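Does camera dropout in training hurt the easy cases?

Hamish Dunstan
I'm working through the Nambiar write-up on two-arm cup tasks, the one where they randomly blank a camera feed during training. They trained on 4,000 episodes and claim the policy copes better when one view is bad. I tried it on our Skondura setup with 3,000 episodes and got a mess. Am I missing something obvious?

tramo_fan
You probably need more data. We had the same thing in September and it went away.

Selley
Hi Hamish! I've run this one a few times (too many times). The thing to look at is what each view can tell the policy by itself. These are two views from one session of ours:

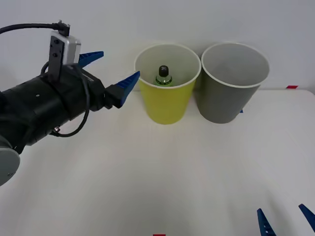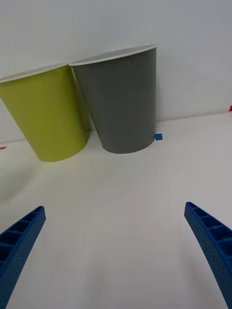 The first one shows a bottle standing in the yellow-green cup, and the second shows the cups with no bottle in sight. Blank the wrong feed and the policy is guessing!

How often should a camera be blanked during training?
Start with one step in ten per camera, and never blank all of them on the same step. Raise it only after 115 clean test runs.

Oh, and check your blanked frames are gray and not black. Black cost me 2 weeks.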